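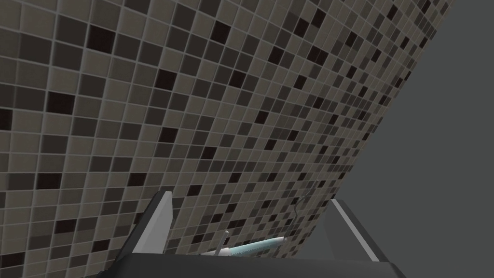 Village Hall > Meetings > Minutes > 2021 > Autumn

UREVTHORPE ALLOTMENT AND GARDEN SOCIETY
Minutes of the ordinary meeting held 11 October 2021 in the back room

Present: Evanthia Politis (chair), Iraklis Karagiannis, Eleni Papadopoulos, Gerasimos Alexiou, Shadi Khasawneh (minutes)
Apologies: none received, though several were owed.

1. Minutes of the last meeting
Agreed, after Mr Alexiou asked for "shouted" to be changed to "remarked". Mr Karagiannis asked for it to be changed back. It stays as "remarked".

2. Matters arising
The lost key to the lower gate has been found in the lower gate.

3. Money
Balance stands at £942. Mrs Papadopoulos reported 34 plot rents still unpaid and offered to write to everyone again, in a firmer typeface. Mr Karagiannis said he had paid his in cash. Asked to whom, he said he would think about it.

4. Water
The trough on the top path leaks. Two quotes had come in for a new tank and pipework. Mendumex want £2,000, fitted. Jurnero want less but did not say how much less, and their letter was addressed to the Bowls Club. Mr Alexiou said he could mend the trough himself with a tin of something from his shed. The chair reminded him of the hosepipe. Agreed to ask Jurnero for a figure and to put a bucket under the leak meanwhile.
ACTION: SK to write. GA to supply bucket only.

5. Bonfires
A complaint has come from Mr Núñez in the end cottage about smoke on washing. The rule is no fires before dusk. There was a long talk on when dusk is. Mr Karagiannis holds that it comes earlier on his plot on account of the poplars. The chair ruled that dusk is the same for all members.

6. Autumn show
Takings were up. The judge's decision on the leeks was discussed, although it is final, and then discussed again. Mrs Papadopoulos left the room for this item, having won it, and came back for the biscuits. Agreed that next year "a matching pair" will be defined in the schedule.

7. Plot 2
Still has a sofa on it. The tenant says it is for sitting on. The rules allow a seat but are silent on upholstery. Held over.

8. Any other business
Mr Alexiou wished it noted that his rhubarb has been interfered with. Noted.
Manure: same farm, same price, same argument about where the trailer goes.

9. Next meeting
To be held in February, heating permitting.

The meeting closed when the badminton people came in.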